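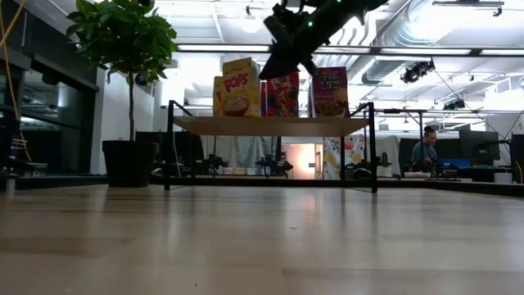
Betreff: Re: Regalzelle, Greifer setzt zu tief an

Hallo in die Runde,

Evelien Dijkstra schrieb:
> Wir haben die Zelle mit dem Rillik-Greifer jetzt nach der Anleitung
> von Furkska neu eingemessen. Regalbrett liegt auf 440 mm über Tisch,
> Anfahrhöhe 295 mm darüber, Greiftiefe unverändert. Bei den ersten
> Läufen sah das gut aus, ab Mittag fährt er bei der mittleren Packung
> wieder zu tief und drückt den Deckel ein. Ich vermute Drift im
> Handgelenk und würde die automatische Nachkalibrierung einschalten,
> einmal pro Stunde. Spricht etwas dagegen?
> Evelien

Ja, von meiner Seite einiges.

Drift im Handgelenk halte ich für die unwahrscheinlichste Erklärung. Wenn das Gelenk wandert, dann wandert es bei allen Packungen, und du schreibst ausdrücklich nur von der mittleren. Bei uns steht derselbe Aufbau: schwarzes Gestell aus dünnem Vierkantrohr, Holzbrett dazwischen, oben drauf Corn Pops, die rote Packung und Raisin Bran. Wir haben zwei Wochen lang am Greifer gesucht und am Ende war es das Brett. Es lag auf der linken Seite nicht sauber auf und gab unter Last nach. Der Greifer stand die ganze Zeit da, wo er stehen sollte.

Die automatische Nachkalibrierung deckt so etwas nur zu. Sie nimmt die aktuelle Lage als richtig an und rechnet den Fehler in die Nullpunkte hinein. Stevens hat das in Pultdale laufen lassen, und nach einem Monat wusste dort keiner mehr, welcher Versatz aus der Mechanik kam und welcher aus der Software. Im Protokoll standen 157 Korrekturen — und das Gestell war immer noch schief.

Mein Vorschlag zur Reihenfolge:

Brett abnehmen, Auflagen links und rechts prüfen, Schrauben nachziehen. Danach mit dem Höhenreißer an beiden Enden und in der Mitte messen, einmal leer und einmal mit Packungen. Mehr als 5 mm Unterschied dürft ihr da auf keinen Fall sehen.

Dann den Greifer von Hand über die mittlere Packung fahren und knapp über der Oberkante stehen lassen. Die grünen LEDs am Greifer sagen über die Position gar nichts aus, darauf bitte nicht verlassen. Lieber Fühlerlehre nehmen und den Wert aufschreiben, am nächsten Vormittag wiederholen.

Und nehmt für den Test bitte eine frische Packung. Eine eingedrückte Oberkante verfälscht euch jede Messung.

Was in der Anleitung von Furkska zur Greiftiefe steht, würde ich übrigens auch nicht ungeprüft übernehmen. Die Werte passen zu der alten Fingerlänge, zumindest in der Fassung vom Juli, die ich hier habe. Welche Finger habt ihr montiert?

Wenn danach immer noch ein Fehler übrig ist, der mit der Zeit wächst, reden wir gern über Drift. Vorher glaube ich es nicht.

Gruß
Henning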